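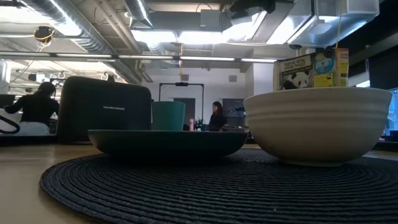 **Bindholm Chamber Music Society, Programming Group** | February 2023

I think we should stop putting the new piece first. Every season the same thing happens. The commission opens the concert, runs nine minutes, and gets polite applause while people are still finding their seats. Then comes the quartet they bought tickets for.

In November we tried it the other way. The Verbruggen trio played the Haydn, and Hanneke Verhoeven's new work closed the first half. We sold 261 tickets, a normal night for us, and I heard far more talk about her piece at intermission than I did about any premiere last season.

The objection is that some listeners will leave early if the new work comes late. A few might. I would still take a room that has warmed up over a full one that isn't listening yet.

It also matters for money. A short commission costs us $3000, and a longer one $4000. If we pay that much, we should give the players time to settle before they get to it.

I would like the spring concert planned this way, with the commission right before the break and the composer's note printed on the front page of the program.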